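**Buy the arm now, or spend the first year in simulation?**

Posted in Equipment & Budgeting, 30 March 2020

I run a small potting and packing operation and have a fixed amount to spend on one pick-and-place cell before November. The job is lifting small round plastic pots off an infeed belt and setting them in trays. Cycle time is not critical. We move one pot size for most of the year.

Quotes in hand:

- Contreras: arm, controller and parallel gripper as one package. Lead time 18 weeks. Training is billed separately.
- Brukeo: arm only. Gripper, mount and safety hardware to be sourced by us. Lead time 4 weeks.

Both vendors say the payload is fine. Neither will commit on the gripper until they have sample parts. My accountant wants a single figure for the capital request, and I would like to avoid buying a gripper twice. Is there a sensible way to price the grasping risk before the order goes in? I have a decent workstation and one employee who can write Python.

**trayline_ops**

Get the bundle. We bought separate parts once and the adapter plate alone held us up for weeks. Also check your floor is level and that you have enough air if you go with suction later. Can't help on the simulation side, never used it.

**mkr_cells**

Split the request into two lines, evaluation and hardware, and hold back the second until the first is spent. Your accountant will want one number, so give the sum and mark the hardware portion as conditional.

For evaluation I would budget the following:

1. Simulator license. We use Lotia, which is priced per seat. Check that the arm model you are quoted on is in its library, because building one from drawings takes real labor.
2. 28 hours of your employee's time for setup. More if the pot has to be modeled from scratch. Include ribs, rim thickness and any holes in the base if you expect to use a camera, since they change what it sees from overhead.
3. Sample pots sent to both vendors, with freight.
4. A contingency for one revised set of fingertips.

What you want out of it is finger stroke, approach clearance and a list of poses where the hand touches the rim before the fingers are in place. Stroke is the item that most often gets a gripper returned. Measure the pot at its widest point and add margin for belt position error on both sides. If the result is close to the gripper's rated opening, price the next size up now.

Do not use the simulator to decide grip force on thin plastic. Contact and friction values are guesses until you have measured them on a real part, and a rigid model will not show a wall buckling. That test belongs with the vendor and your samples.

Two views from our own rim grasp study on a green cup, the arm from outside and the fingers close up:
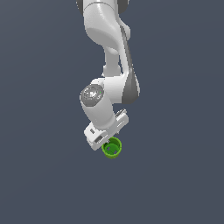
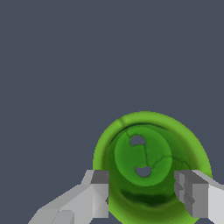

On the quotes themselves, the lead times are not comparable as written. The Brukeo figure covers the arm. Ask for the date on which an arm, gripper, mount and guarding can all be on your floor, and put that date in the request. If the difference disappears, the bundle is usually the simpler contract. If it stays, arm-only leaves you free to pick fingers after the evaluation.

Leave the training line in whichever way you go. Get a written price for spare fingertips too, and ask how long that price holds.

**second_shift_maint**

Agree with most of the above. One correction on item 1: Lotia is not the only option. Trutum rents by the month and we needed it for 2 months, so it came out cheaper for a one-time study. The import tool is worse and the manual is thin. If your Python person will keep using the software after the cell is running, buy the seat. If not, rent.

Also ask Contreras whether the package controller accepts a third-party gripper. Ours did, but only after a paid firmware option that was missing from the original quote.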